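Kurs Ordnung im Haushalt, Grerkton
Handout zu Einheit 4: Kleine Dinge in einer Schachtel unterbringen
Stand: 20/02/2025

Worum es geht

In der letzten Einheit haben wir über Schränke gesprochen. Diesmal bleiben wir am Tisch. Viele Haushalte haben keinen grossen Mangel an Platz, aber sie haben viele kleine Sachen ohne festen Ort: eine Haarklammer, ein Becher, eine Packung Taschentücher. Für solche Sachen genügt oft eine Schachtel, die schon im Haus ist.

Die Übung dauert 40 Minuten. Sie arbeiten zu zweit an einem Tisch. Bitte lesen Sie zuerst alle Abschnitte, und beginnen Sie danach.

1. Die Schachtel wählen

Eine lange, offene Schachtel aus Karton ist für den Anfang gut geeignet. Sie soll leer auf dem Tisch stehen, mit der Öffnung nach oben. Ein helles Inneres ist angenehm, weil man darin auch kleine Teile leicht findet. Alte Etiketten an der Aussenseite dürfen bleiben. Wer eine Versandadresse darauf hat, soll sie vor dem Kurs überkleben.

Stellen Sie die Schachtel auf die Seite des Tisches, und legen Sie die ersten Sachen daneben – noch nicht hinein. 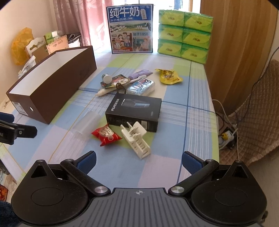

2. Sachen in Gruppen legen

Wir verwenden im Kurs die Einteilung aus dem Arbeitsheft von Clelus:
Pflege und Kosmetik (Tuben, Fläschchen, Wimpernzange)
Haare (Klammern, Kämme, Gummis)
Essen (kleine verpackte Snacks)
Papier (Taschentücher, Servietten)
Geräte in der Originalverpackung

Essen und Kosmetik kommen nicht in dasselbe Fach. Ein Snack nimmt leicht den Geruch von einer Creme an.

Grosse Produktkartons bleiben ausserhalb der Schachtel. Auch Taschentücher im Vorrat stapelt man besser am hinteren Rand des Tisches, zwei Packungen nebeneinander. So bleibt die Mitte frei für die Arbeit.

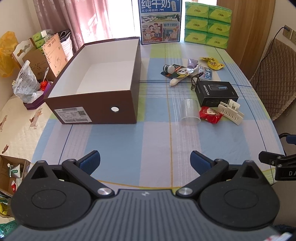
Tisch mit leerer Schachtel: Schachtel links, Taschentücher hinten gestapelt.

3. Einräumen

Zuerst kommen die längsten Stücke, zum Beispiel Tuben. Man legt sie an die lange Wand der Schachtel. Fläschchen stellt man aufrecht in eine Ecke und prüft vorher den Deckel. Ein Becher kann selbst ein Fach werden: Stellen Sie ihn in die Schachtel und geben Sie die Haarklammern hinein, wenn sie klein genug sind.

Drücken Sie nichts mit Kraft. Wenn der Platz nicht reicht, nimmt man eine ganze Gruppe wieder heraus.

4. Hausaufgabe

Wiederholen Sie die Übung zu Hause mit einer Schublade und schreiben Sie auf, welche Gruppe am meisten Platz gebraucht hat. Das Blatt »Bilyk« mit der leeren Tabelle liegt im Kursordner. Teilnehmende aus Poltcombe bekommen es in der nächsten Einheit.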